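Memorial Records and Ashes: Frequently Asked Questions
Clatard Memorial Registry, last reviewed 18 Mar 2022

Who may open a memorial record?
Next of kin or the executor. A sibling may apply where no spouse, parent or adult child is living. Applications are read by Ardalan Taheri.

Can siblings hold separate records for the same person?
No. One record is kept per person, with up to seven named contributors. Each contributor's entries are stored under their own name and cannot be edited by the others.

How is age recorded?
In completed years at the date of death. Birth order is listed separately and does not change if a younger sibling later passes the age of the deceased.

Can ashes be divided among family members?
Yes, if all signatories to the cremation application agree in writing. Portions are measured by volume, in millilitres, and each is labelled with the record number.
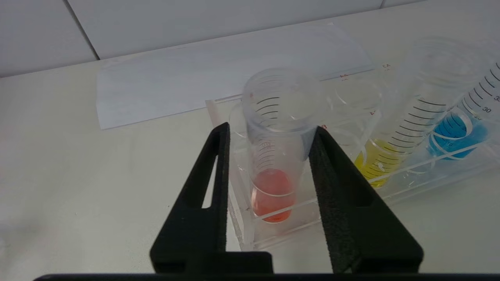 Clear plastic graduated cylinder with black graduation lines.

What is the smallest portion available?
Three millilitres, suited to the Bridus keepsake. The Menon urn is ordered by the same form.

How long are unclaimed portions held?
Thirty-six months. Written notice is sent to every contributor 11 weeks before the period ends.

Can an entry be withdrawn?
Yes, by the contributor who wrote it. Requests go to Afroza Bepari at the Brundetti office. Withdrawals received after the April cut-off are processed in May.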